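Setting Up a Workbench That Doesn't Hurt Your Back

Filed under: Workshop tips

Most home workbenches get built to whatever height the lumber allowed. Mine was 31 inches for years, which was the height of the cabinets I set it on, and I'm six foot one. After an afternoon of sanding I would have to sit down to take my boots off. The tips below come from fixing that bench, from fixing Abilio Palacios's bench in his garage in Vestance, and from the letters that came in after the February column on stools.

Find your bench height

Stand in the shoes you work in. Let your arms hang, then bend your elbows to a right angle. Have someone measure from the floor to the underside of your elbow and write the number on the wall in pencil. Every other height is worked out from that one.

For fine work such as soldering, carving or fixing small electronics, the surface should be two to four inches above the elbow. You want the work near your eyes and your forearms resting on something.

For general assembly, go two to four inches below the elbow.

For heavy work, planing and anything where you lean your weight into the tool, go six inches below the elbow or a little more.

These are starting points. Work at the new height for a week before you cut any legs.

Remember the height of the work itself

A bench at the right height for a sheet of plywood is too high for a toolbox sitting on top of it. What matters is where your hands are. If you mostly repair things that stand eight inches tall, take that off the bench height. Jomar Padilla rebuilds sewing machines and keeps two surfaces, one normal bench and one low table, and moves the machine down when he needs to get at the top of it.

If you only have room for one bench, set it for the tallest job you do often and use a riser for the rest. A riser is just a box. Mine is made of shelf offcuts, 13 inches deep and four inches high, with a strip of rubber mat glued underneath so it stays put.

Keep the things you reach for close

Sit or stand at the bench with your upper arms at your sides and sweep your forearms across the top. Anything you pick up every few minutes belongs inside that arc. Things you use a few times an hour can go out to the length of your arm. Everything else goes in a drawer or on the wall.

On a deep bench the back third fills up with junk, and then you lean over the junk to get at the pegboard. I cut my bench down to 25 inches deep and have not missed the rest. If you can't cut yours, put a shelf along the back so the wall tools come forward.

Turn the work

Before you bend sideways to get at something, see if the work can be turned or laid down. A cheap turntable from the kitchen department takes light items. For heavier ones, a square of old carpet, pile side down, will slide on a smooth top with one hand. Lay tall things on their side so that you are looking down into them and both hands can get in. 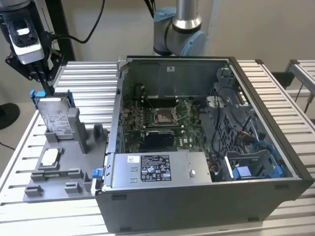 Lighting

Poor light makes people hunch. If your nose is getting close to the work, look at the lamp before you look at your chair.

Put the main light overhead and slightly in front of you, so your own head doesn't shade the bench. Add a lamp on an arm, on the left if you are right-handed and on the right if you are left-handed. Two lamps from opposite sides are better than one strong one, as the shadows fill in. I use a Mendach clamp lamp, but any arm lamp that holds its position will do. If it droops, tighten the wing nut at the elbow joint, and if it still droops put a rubber washer in there.

Shiny tops throw glare back at you. A sheet of gray or tan craft paper taped down takes care of it and can be thrown out when it gets dirty.

What you stand on

Concrete is hard on the feet and knees. A rubber mat half an inch thick or a bit more is enough. Very soft mats feel good for ten minutes and then your ankles get tired from balancing. Get one with beveled edges, or cut the bevel yourself with a utility knife and a straightedge. Mine is 60 inches long and covers the whole stretch from vise to drill press.

A low footrest helps too. A length of two-by-four on blocks, five inches off the floor, lets you put one foot up and then the other. Fasten it down or it will end up under your heel.

Stools

For a raised bench you want a stool high enough that your thighs slope down a little, with a rung or a ring for your feet. Test it by sitting for half an hour with your hands on the work. Several readers asked about the Ornska saddle stool. I have only tried Abilio's, and found it fine for short jobs – the seat is narrow and I wanted a back on it by lunch.

Casters are handy on a smooth floor. On a sloped garage floor, leave them off.

Handles and grips

Keep your wrist straight. If a tool makes you bend it, change the angle of the work or use a different handle. Thin screwdriver handles can be built up with two or three wraps of bicycle bar tape. Start at the blade end and finish with a turn of electrical tape. Don't wrap anything you use near live current.

For long runs of screws, use a driver with the clutch set low, and switch hands when you can.

Take breaks by the clock

I set a kitchen timer for 25 minutes. When it goes I put the tool down, walk to the door and look at something far off. It takes a minute or two. Without the timer I work straight through and pay for it the next morning.

Lifting onto the bench

Store heavy items between knee and chest height, never on the floor and never above the shoulder. A rolling cart the same height as the bench lets you slide things across. Lock the wheels first. The cart I use came out of a closed cafeteria and cost less than the paint I put on it – check the rating plate if you buy one used, and if there is no plate, load it gradually and watch the casters.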